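Friday, almost 6, typing this before I have to return the van. No time to make it pretty.

So the collection push for Sima is on. Target is 2,000 clips of people doing ordinary fiddly assembly stuff, filmed from head height, both hands in view. We have 347 that I'd call usable. It's October and I said we'd be at half by now. Well.

Quick recap for people who skipped the last post: Sima is the model Parisa and I have been training since spring, hands and small parts mostly. It's decent at "pick up bolt". It's bad at anything where one hand is just... holding. Turns out most of what a left hand does all day is hold stuff still, and our old set had hardly any of that. Davoud cut the boring bits out of the first batch to save disk. The boring bits were the holding. We've both stopped being mad about it, mostly.

New rules, which I'm putting here so I can link people to them:

- Don't perform. Work at your own speed, mess up, fix it.
- Both hands in view as much as you can. Look at what you're doing. (Sounds dumb. People look at the instructions and leave their hands working by feel, and then we get a lovely clip of a page.)
- Start recording before you reach, stop after you let go. Not in the middle.
- Dropped a screw? Keep going. Dropped screws are gold.
- No talking to the camera. Negin, this is you.
- One clip = one task. "Built the whole thing" isn't a task, "put on one corner plate" is.

The last one caused the most grief. Định Ung did a full shelf in one take, no cuts, and it's great footage and it took me 2 evenings to split it. Where does "fit the plate" end and "tighten the plate" start? He gives the bolt a half turn, wanders off to another corner, comes back. I split on when the tool leaves the hand, Parisa splits on when the part stops moving. We labeled the same 20 clips each and compared and it was kind of embarassing. So now we use hers. Mine broke every time someone tightened with fingers, no tool to leave anything.

Labels now go verb, part, which hand, what the other hand is up to. That last field is new and it's the one I care about. "Left: steady post" counts as an action. If the other hand really is doing nothing put "rest", don't leave it blank, blank breaks Mehrangiz's loader and then she messages me at midnight.

Other thing. Metal shelving turns out to be a really nice thing to collect on. Same holes over and over, lots of bolts, parts that flop around till they're braced, and you can take it apart and hand it to the next person. We did desk lamps before and everyone was bored by lunch. Prostley lent us space for the weekend so the shelves are going up there, and down, and up.

What I didn't plan for is the leftovers. Stickers, packing, whatever you put down on the nearest shelf and forget about. I used to tell people to clear up first. Stopped doing that. Parisa's point was that a model that's only ever seen a clean bench is going to freak out at a pen, and she's right, so clutter stays. Marker, knife, booklet, leave it where it landed.

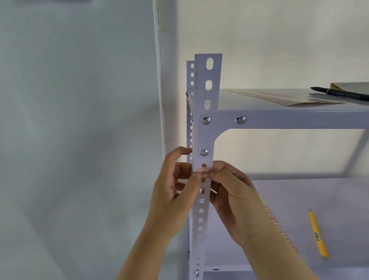
*Sticker duty. Left hand on the post, right hand on the label. Note the yellow knife on the lower shelf, staying put.*

I like this one a lot as a labeling problem. Red-bordered sticker, fingers on it, and from a single still I can't tell you if it's being peeled or pressed down. Parisa says peel. I said press, then peel, then gave up. You need the frames on either side, and that's the argument for labeling from video only and never from thumbnails, which I've been doing when I'm tired. Stopping that too. I've added "peel" and "press flat" as seperate verbs, plus "unclear" for when you can't say. Please use unclear! A wrong label costs me way more than a missing one.

Left hand gets "steady post", obviously. Fingers round the edge of it. More of these please.

To do before next session:

- sticker clips, lots, we have almost none. Peeling AND applying
- more left handers. Negin is the only one so far
- move everything off the Privwood drive, it's nearly full
- write a real page for the verb list so it isn't just in my head and this post
- retrain on the new split, see if the holding stuff shows up at all. No promises

If you signed up for Saturday, come with short sleeves or sleeves that roll up, baggy cuffs hide the wrist. Bring your own snacks. Shelves provided.

Ok van. Comments are open, I'll get to them Sunday.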